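Golari Gate Log

Readme for the visitor and vehicle records, version 2

What this is

A table of who and what came through the farm gates, kept by a handful of dairy and beef properties that got tired of writing it in a diary and then losing the diary. It holds 2445 entries. Each entry is one arrival: a tanker, a vet, a hoof trimmer, a neighbour returning a drench gun he borrowed two winters ago.

The point is tracing. If a disease turns up on one property, somebody will ring and ask where your stock, your visitors and their boots have been. "All over, mate" is a popular answer and no help to anyone. Riku Hirano started the log after giving that answer himself.

What's in the files

gate_log.csv – the main table
properties.csv – one line per farm, with a code in place of the name
washdown.csv – cleaning records, for the farms that kept them
changes.txt – corrections, with the occasional grumble left in

Columns in gate_log.csv

entry_id: a number. Gaps are deleted duplicates.
farm_code: matches properties.csv.
arrived: date and time, local. If the time is midnight exactly, it was left blank on the sheet. Very few calves are delivered at midnight.
visitor_type: tanker, vet, stock agent, contractor, feed, family, other. "Other" includes a wedding photographer.
stock_contact: yes, no, unsure.
last_farm: code of the previous property visited, where known.
boots: clean on arrival, cleaned at gate, not cleaned, not recorded.
notes: free text, spelling as found.

How it was collected

Paper sheets in a box at the gate, typed up monthly by Hilde Meijer and checked by Daichi Arai. Where the two disagreed about someone's handwriting, the entry was marked unsure. Most of the disagreements concern one vet.

Two farms used the Kubo phone form for part of the period. Those entries have better times and worse notes, as people will write a paragraph with a pencil and three letters with a thumb. They are flagged in the source column.

Known problems

The last_farm column is blank in 432 entries. Some visitors had come straight from home. Others had come from somewhere they'd sooner not write down. We can't tell you which is which, so please don't treat a blank as a clean bill of health.

Family members are badly under-recorded. Farmers don't sign in their own kids.

Boot cleaning is self-reported, and the rate climbs sharply after 4/20/18, when Takeshi Minami put up a sign with his phone number on it. Read into that what you like.

Milk tankers are counted by trip, so a large farm looks busier than it is. Filter them out if you're after human traffic.
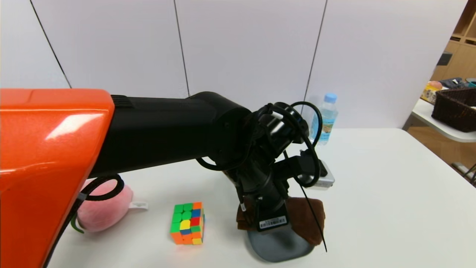

Washdown records are the thinnest part of the set and the part we get asked about most. A tick in the column means someone said the gear was washed, and it doesn't say how well. Flat, shiny panels get done because they're easy. Think of a machine with a glossy orange housing at one end and a ribbed vent, brackets and looped black cables further along, and ask yourself which end gets the attention. Hay rakes, crushes and trailers have the same trouble spots, so washdown.csv has a column called fiddly_bits for anyone willing to own up. It is mostly blank.

Using it

Free for teaching, research and farm planning. Please don't try to work out which farm is which. You probably could, given an afternoon and a map, and then Yoshinori Takagi would have to write another version of this file.

Corrections go to Hilde with the entry_id.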